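The hands came in a box from Ginting on a Thursday and by Friday, August 16, 2019 Flora MacLeish had quit sleeping. Two hands, black, packed in foam like pears. No manual. A slip of paper that said 1 of 2 and another that said 1 of 2.

She built in the back half of the Clisidbridge workshop. Bench 6. Cold in winter, an oven by now. Somebody's kayak over her head on ropes, somebody's chairs waiting on glue. She had the arms already, secondhand, grey, heavier than she was told. What she did not have was a kitchen to put them in, or the money to break one.

So – the sim first. Always the sim first, Wes said, and Wes had broken a real kitchen.

She loaded the Rustari build, the free one, and picked a counter out of the list. Marble. Why not marble. She'd never owned any. Dropped in whatever came up. A croissant on a plate with little flowers on the rim, a bowl, a cucumber, a big blue tray to put things in. Fed it the arm numbers off the side of the real ones, 269 for the reach, checked it twice, wrote it on her wrist in pen.

Run one, left arm went through the counter. Just through it, like the marble was soup.

Run two, both arms folded up and shook.

She ate a granola bar. Changed the mount hight. Changed it back. It was past eleven and the fan in the computer was louder then the fan in the window.

By run 40 they could lift. By run 200 they could lift and not throw. She got to know them, which was dumb, they were the same file flipped over. But the left was the careful one. The right got places early and hung around.

Her mother called in there somewhere. Was she eating. Yes. Was it still the robot. Yes, Mom. And what would it do, when it was done? And Flora looked at the screen and said it's going to make lunch, and her mother said well, that's nice, for who.

She didn't have a good one for that. Said she had to go, something was running. Something was.

Run 1403. She had stopped typing notes at 900. Left going for the bread, right already down at the tray, and she had her hand flat on the bench, the real bench, all grit and glue, leaning on it hard like that would help.
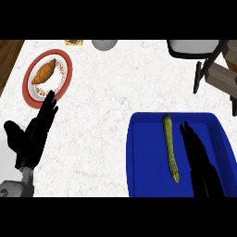 You're going to burn the motors out if you ever put it on the real ones at that speed, Wes said. He'd come in for his bike and still had the helmet on. Half it. Half it again. And the grip's too strong, you'll have crumbs from here to the parking lot.

It's not on the real ones.

It will be, though. Tomorrow you'll get brave.

She hated that he knew. She put the speed at half. Sat there. Put it at half again, and the whole thing got so slow she could hear the kayak creak between one move and the next.

He didn't leave. Pulled over a chair with the clamp still on it and sat sideways.

Who's it for, he said.

God. Did my mother call you?

What?

Nothing. Me, she said. It's for me. I get home and I stand at the counter and eat cereal out of the box. Since May. I wanted something to put it on a plate.

He thought about that, or he thought about his bike. The Flastix controller on the bench had its one green light going. The arms, the real ones, stood bolted up under a bedsheet at the end of bench 6, no hands yet.

You could come over, Wes said. I have plates.

She laughed, kind of. Then she got up and pulled the sheet off. Got the hex key from the coffee can, dropped it, found it under the band saw with her foot. Six bolts for the left hand. He held the wrist up for her while she did them and his arms started to shake by the fourth and he didn't say anything so she didnt either.

Last bolt. Cable in. She reached over and hit the switch and the fingers opened, one, then the rest, slow as anything.

Quarter speed, he said.

I know, she said. Hand me something. Not the good mug.

He looked around. Took off the helmet and held it out by the strap.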